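3. 포장의 사회적 수명

쿠키를 사용하여 더 나은 열람 환경을 제공합니다. [동의] [설정]

3.1 버려지지 않는 봉투

선물 봉투는 내용물을 건네는 순간 임무가 끝난다고들 한다. 본 연구의 응답자 651명 가운데 이 견해를 행동으로 옮긴 사람은 126명이었다. 나머지는 봉투를 접어 서랍, 냉장고 옆 틈, 혹은 다른 봉투 속에 넣었다. 트렐로어(Treloar)는 이를 '유예된 폐기'라 불렀는데, 필자의 어머니는 같은 현상을 '언젠가 쓴다'로 훨씬 일찍 정식화한 바 있다.

보관 여부를 가르는 변수로는 크기보다 손잡이와 인쇄가 유력했다. 꼬인 끈 손잡이가 달리고 금색 문양이 찍힌 봉투(그림 1)는 내용물의 가격과 무관하게 높은 생존율을 보였다. 워튼(Warnton) 지역의 한 응답자는 안에 든 것이 양말이었다는 사실은 잊었으나 봉투의 색은 정확히 기억했다.

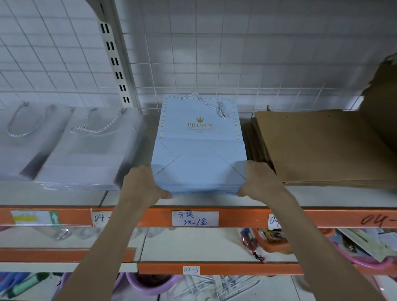 그림 1. 왕관 문양과 'PRINCE' 문구가 인쇄된 하늘색 종이 선물 봉투. 왼쪽은 반투명 봉투.

인쇄 문구의 효과는 다소 민망하다. 왕실을 연상시키는 단어가 적힌 봉투는 재사용될 때 격식 있는 자리로 향하는 경향이 있었고, 무지 봉투는 대체로 반찬통을 날랐다. 헤나레(Henare)와 토모아나(Tomoana)는 이를 계급 재생산의 축소판으로 읽는다. 본고는 그렇게까지 멀리 가지 않겠으나, 김치가 어느 봉투에 담기는지는 모든 응답자가 망설임 없이 답했다.

반투명 봉투의 처지는 더 애매하다. 속이 비칠 듯 말 듯한 탓에 선물에는 모자라고 쓰레기에는 과하다는 평가가 많았으며, 판매대에서 종이 봉투와 나란히 놓이더라도 집에서는 다른 서랍으로 갈라졌다.
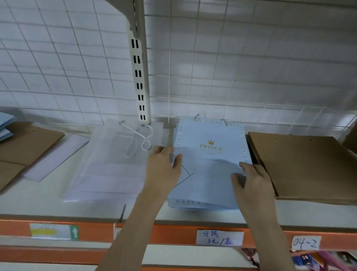 3.2 서랍의 포화

보관은 무한히 계속되지 않는다. 6월 면접에서 라케나(Rakena)는 서랍이 닫히지 않게 되는 시점을 가구별로 기록하였다. 이때 응답자 다수는 봉투를 버리는 대신 서랍을 바꾸었다. 가구 구입비까지 합산하면 봉투 재사용의 경제적 이득은 음수가 되는데, 이 계산을 들은 응답자들의 반응은 대체로 싸늘하였다.

공유 14 · 댓글 3

관련 글
- 리본은 왜 다림질되는가: 플러브소프(Pluvthorpe) 가구 조사
- 빈 과자통의 반짇고리 전환에 관한 소고
- 답례품과 체면의 단위 비용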